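Vekdale robotics club, build thread for the laundry task. Adding to it as we go.
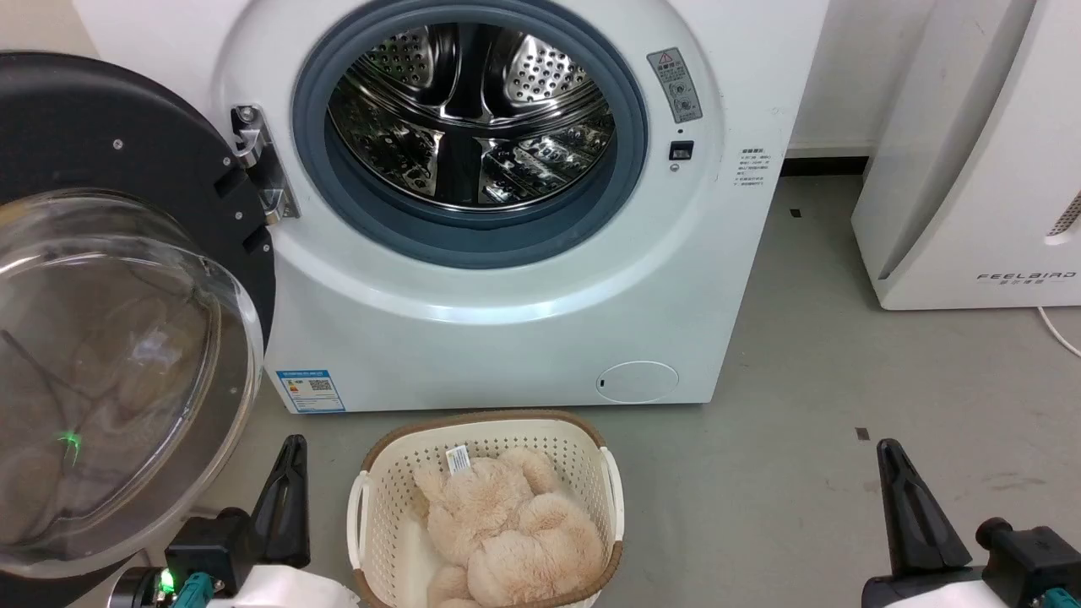 What is the task?

Take one soft item out of a basket on the floor, put it in the drum of a front loader, and close the door. Three minutes per attempt, no touching the robot once the clock starts.

2/ The rules come from the Traltden household challenge. Schools get the item list in December and pick one. We picked laundry over dishes. Half the club wanted dishes.

3/ Club size this term is 11 students. Four on control code, three on the fingers, two on the written report, two on whatever broke.

4/ We train from demonstrations. A student drives both arms through the whole task and we save the run. We have 40 saved runs with the plush toy and we're keeping 19 of them. The rest had long pauses or a drop partway.

5/ If you're starting a club, write down why you threw a run out. We didn't for the first batch and had to watch all of it again.

6/ Soft things are harder than boxes. A plush toy changes shape when you squeeze it, so the spot you aimed for moves. Our first grasp code assumed it wouldn't.

7/ Tapered fingers are working better for us than the wide flat pads we had in the fall. They get down between the toy and the side of the basket. The pads kept catching on the rim.

8/ The drum is the other problem. Polished steel with rows of little holes and a lot of glare. Our depth readings in there are full of gaps. For now we aim at the dark rubber ring around the opening and go in a fixed distance from that.

9/ Door closing is its own piece of code. We call that part Hájek, after the arm test we did last year, and the name stuck. It pushes near the outer edge of the door and stops when the force jumps.

10/ Someone asked about logs. The last full run wrote 2,964 lines. Most of that is joint positions. We filter it down with a short script from the Dratside team, who shared theirs with every school in the region.

11/ Next up is moving the basket to a new starting spot each time. All of our good runs have it right in front of the machine, and the judges won't put it there for us.

12/ Report draft is due before break. Will post the finger drawings when the new set is printed.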